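Callardale Centre for Continuing Studies
Storage and Sorting in Small Workplaces
Notes for Session 3: The open bin

Read these before the tutorial. They replace the notes in the printed reader, which repeat a good deal of supplier advice without testing any of it.

The claim

Most storage manuals say that an open bin is the cheapest way to bring order to a bench. The Fellard guide goes further and says a bin on every work surface "pays for itself". I would like to know how. The guide gives no starting point, no comparison with a bare bench and no account of who did the tidying. Treat it as a sales claim until you see figures.

The one study we do have is the Breathnach stockroom survey. It logged 1,000 items over a month. Of these, 363 were put in an open bin at some stage, and 269 of that group were later moved somewhere else. You could call that good turnover. You could also say the bin was a stopover and most of the items were handled twice. The survey doesn't record why anything was moved, so it can't settle the matter, whatever the reader says.

What to look at

Start with the walls. Thin, flat sheet sides take up little room, but a tall back wall limits the directions you can reach in from. Then the floor. A sloping panel is supposed to bring things down to where they can be picked up. Perhaps it does for round or smooth items. I have my doubts about blocks and boxes, which tend to stay put on a gentle slope.
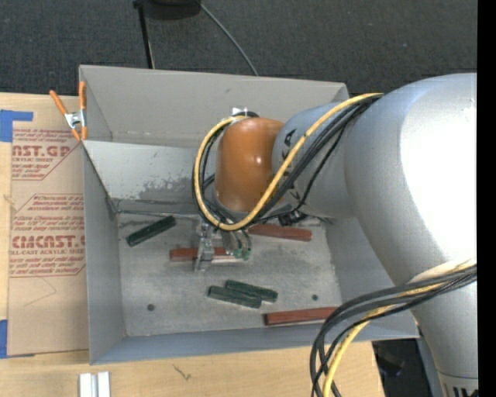
Fig. 1. Open grey bin on a light wooden tabletop, with a reddish-brown block under the gripper. Note the worn patches low on the sloping inner panel.

Be careful with wear. Students like to read worn patches as proof that a bin is well used, and therefore useful. Wear tells you that a surface has been rubbed or knocked. It says nothing about whether the items belonged there, or whether a shelf would have done the job better. The same goes for a clean bin, which may be new, wiped down or ignored.

The Farkar method

Farkar sorts contents by how often they are needed and colour codes the bins to match. It sounds sensible. In practice the colours depend on somebody's guess in the first week, and I have yet to see a workplace go back and check.

For the tutorial

Choose one open bin at home or at work. Write down what is in it, then leave it alone for 3 days and look again. Bring both lists. Don't tidy it first.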